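### 4.2 Keeping both arms in one plan

Our first version of the Tredel planner treated the two arms as separate problems and only checked them against each other at the very end, and we paid for that with a good many awkward pauses. In the version described in this section (which owes a great deal to long talks with Bram Declercq) both arms share a single plan, refreshed every 600 ms, and either arm may hold a free posture while the other goes on reaching. We logged 886 plans in the laundry area, with the cost weights of Section 3 left just as they were. Figure 2 is a head camera view of the kind the planner takes in, with the left hand raised and open and the right arm reaching forward. 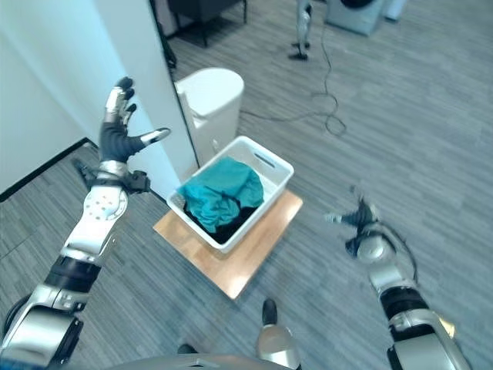
**Figure 2.** Head camera view with both arms, the white laundry basket and the clothing inside it.

The basket rim is fitted first and the clothing is then kept as a soft volume, so fingers may enter it freely but may not cross the rim.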